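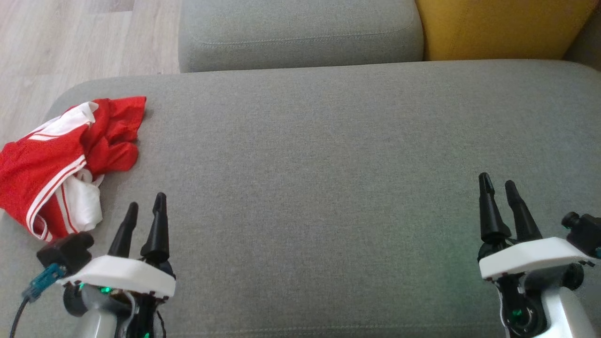
Pre-session check, sofa folding station, Nallcombe site. Filled in by Beatrice Koech before the August batch of demonstrations. I was asked to sign this off as "ready to collect" and I will sign it with comments. The sheet says start positions must vary. A red garment crumpled at the left of the seat with a bare stretch of grey beside it is a fair start, and I would pass it. My doubt is whether the next 100 starts will look any different, and the sheet has no line for that.

1. Emergency stop within reach of operator: YES. Tested from the chair. Please also test it standing up, which is how Aldana works.

2. Finger tips free of burrs and snags: YES, on the day. Mesh fabric will find a burr before we do. Check at each break.

3. Cables clear of the arms through full travel: PASS WITH COMMENT. Clear at slow speed. I was not shown full speed.

4. Wrist cameras secure, all views recording: YES. The Kotine recorder shows a green tick even if a view has frozen, so I don't count the tick. Play back a clip.

5. Seat cushion pushed fully home: NO at first look, corrected. If it creeps forward during a session, stop and note the episode number.

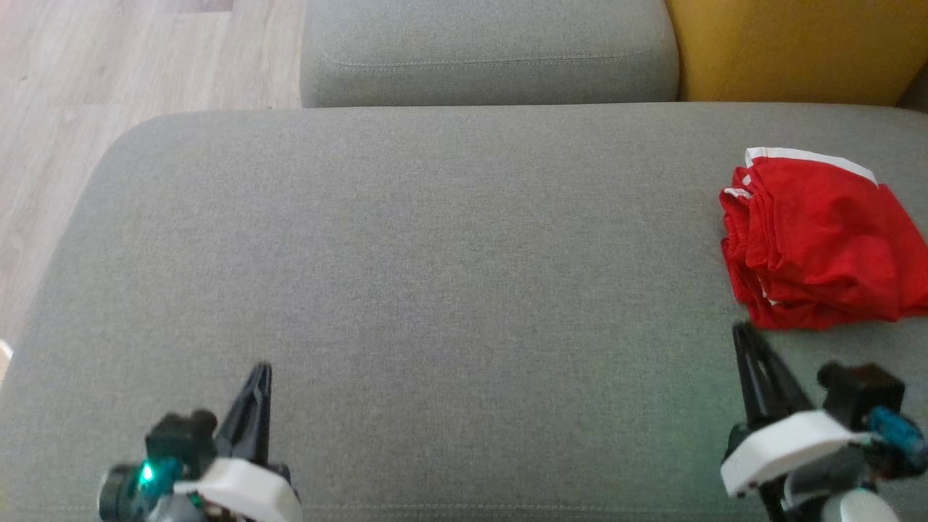 6. Rule for "success" written down: NO. Gachanja's note says "neatly folded". Aldana Cáceres and I marked the same 2 clips and disagreed on both. Until there is a written rule I would not trust any success rate quoted from this station.

7. Failed attempts kept: PARTLY. They are kept but filed with the practice runs. Separate them.

8. Target number justified: NO. The plan says 2000 episodes, the Brallumus slides say 3000, and neither says why. More of the same fold on the same sofa may teach it this sofa and little else.

9. Operator breaks logged: YES.

Result: safe to run. Items 6 and 8 stay open and I want them answered in writing before the data goes to training.

B. Koech

Contact the Nallcombe safety desk | © Nallcombe | Back to top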